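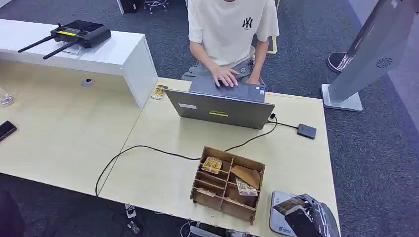
Skekik opened its collection floor to visitors for one afternoon in June, and I went along with a colleague from Gekent. We sell shelf-picking software to small warehouses and have been buying example data from outside for a while. I wanted to see how it gets made.

The office is on the upper level of the Pamaletti building, up a ramp from the parking lot. The sign at the street still has the old tenant's name on it, so look for the loading dock instead. Sign-in took a few minutes and we were each given a printed sheet with the house rules: don't touch a running arm, stay out of the marked area unless invited, ask before you photograph a screen.

Kornél Szalai runs the floor and gave the tour himself. He skipped the slides, which I was glad of, and took us straight over to the desks.

## What counts as an example

An example at Skekik is one attempt at one small job, from the moment the arm starts moving to the moment the operator calls it done. The job might be picking up a packet, moving a card from one slot to another, or turning a book over. The arm's joint positions are saved together with the video from every camera, and the operator adds a short line of text saying what was attempted.

Failed attempts are kept too, with a flag on them. Szalai said customers used to ask for the failures to be removed, and that most of them now ask for them back. We were one of the customers who had them removed. My colleague wrote that down.

A good operator saves 200 examples in a shift. The target for a new task is more than 2000 before anyone trains on it, and those have to come from different operators, with the objects moved between attempts. If the packet always starts in the same slot, the system learns the slot.

## The cameras

There is a view from the head and there are views from the wrists. The head view is the one people like to look at, as it takes in the desk, the wooden compartment box and whoever is working behind it. The wrist views are harder to follow. They tilt and swing with the arm, and in between tasks they record whatever happens to be there: carpet, chair legs, shoes.

I asked if that footage gets cut. It does not, as long as it falls inside an attempt. The system will see the same clutter when it runs on its own, so Szalai wants it in. Footage between attempts is dropped automatically.

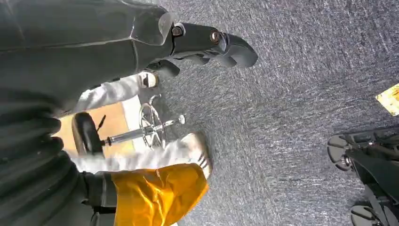

## Working next to the hand

The desk tasks are done at close range. The operators sit or stand at the far side of the desk with a laptop open, and the hand is within easy reach. One of them leaned over and put his fingertips on top of the raised robot hand, with the compartment box right in front of the arm.

Cables were the main complaint from staff. A cable that hangs over the desk one day and is tied back the next changes the picture, and they have had arguments over whether to tidy up. For now the rule is to leave things as they are and note any change in the log.

Resetting the objects takes more time than I expected. My guess before the visit was that the arm would be the slow part. On the box task, the person putting things back is often slower.

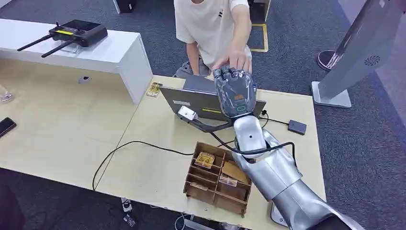
## Books and other flat things

Books are a separate set, requested by Aydoğan, a customer that wants to automate returns. They are awkward to hold – the covers slide, and the title may be sideways or upside down by the time the camera sees it. Operators are told not to turn the book the right way up first.

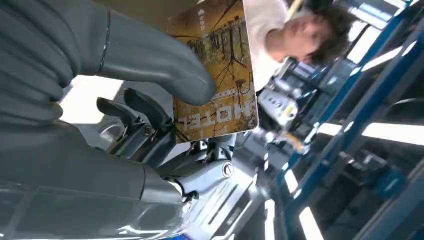
*Wrist camera view: a gray finger against the cover of a yellow book.*

Labels for the books are checked by 2 people, working separately. If they disagree on what was attempted, the example goes back to the operator.

## Notes for our side

- Ask for the failed attempts in the next order, with the flags left in.
- Ask which operator made each example. Skekik has this but doesn't send it by default.
- Prices are per saved example, with a surcharge for books. Szalai will send the new sheet.
- Parking is free after 2 p.m.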